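I have been wiping the same white table since February. More exactly, I have been sitting in a chair with a controller in my hand while an arm wipes it, and every pass gets saved so a policy can be trained on it later. Senad Kovačević set the target at 2000 demonstrations. I do most of the afternoon ones.

Before this I worked on pick and place, and I figured wiping would be easier. You hold a cloth, you push down, you move sideways. My first morning of recordings was thrown out almost entirely. Marin Stan went through them and wrote "hovering" next to one after another. From the chair it looked like the cloth was touching the table the whole time. The force log said otherwise.

So now I press first, wait a beat, and then move. It feels slow and a little silly, but the recordings are better for it. I also quit trying to keep the cloth flat. It bunches up under the fingers as soon as you lean on it, and a lump wipes well enough if you keep the weight over the middle.

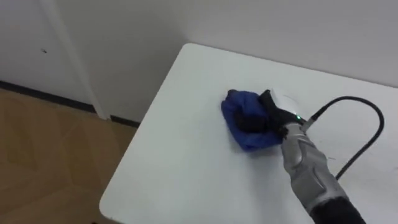 ## What I do differently now

We keep our notes in a tool called Flalto, and mine were a mess, so I cleaned them up last week. Most of it comes down to a few habits.

- Look at the mark before starting. If I have to hunt for it halfway through, the hunting ends up in the data.
- One direction per stroke. Scrubbing back and forth works fine at home, but Ermira Papadopoulos found that the trained policy would stall at the turnaround point and sit there.
- Lift at the end. Lift clearly, not a little.
- Watch the cable. I lost a good run when it snagged and I jerked the wrist to free it.
- Stop after 9 in a row and stand up. My strokes get short when I'm tired and I don't notice it.

We tried guiding the arm by hand too, for two days. Joris Van Leeuwen likes that method and I can see why -- you feel the table through the arm, so the pressure comes out right without thinking about it. The trouble was that my own hands and sleeves kept getting into the camera view, and the arm is heavy enough that my shoulder complained. We went back to remote control for the bulk of it and kept the hand-guided runs in a separate folder.

The small marks are harder than the big ones. With a big smear I can be sloppy and still pass over all of it. With a few specks and a squiggle I have to line up the cloth, and from above it covers the spot I'm aiming for once I get close. I've started coming in from the side and picking a point on the far side to aim at.

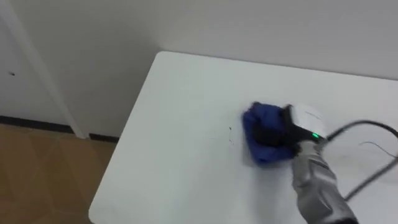
*Cloth down on the table, with a few small dark marks still off to its left.*

Stojan Vlachou wants us to add a second table height next, and maybe a sponge. I'd like to finish the cloth first -- there are still a lot of runs to go, and the Myklebust folder needs sorting before anyone trains on it.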